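### Week 6 — glazes, and why yours crawled

OK, so I've looked at the shelf from last time and a lot of you got crawling (those bald patches where the glaze pulls back into beads). I did it for years, so don't sulk!

Usual suspects:

- **Dust or greasy fingers.** Wipe the bisque with a damp sponge, then let it dry.
- **Too thick.** Three seconds in the bucket is plenty — count out loud if you have to.
- **Old glaze, badly stirred.** Go right to the bottom, there's always sludge down there.

Tibor Sárközi's handout on clay shrinkage is still the best thing I know on fit, so please read page 9 before August. Bring one failed tile and we'll refire it.

Also, the Prestmont clear is running low. Use the Mongate for tests.

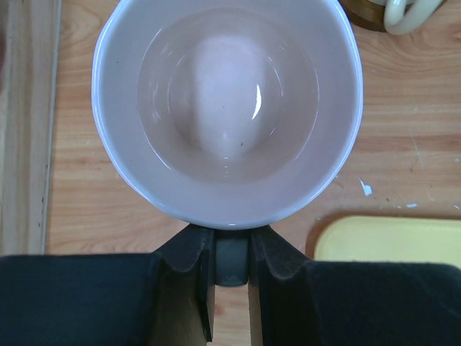 *Glossy white bowl with clear water in the bottom.*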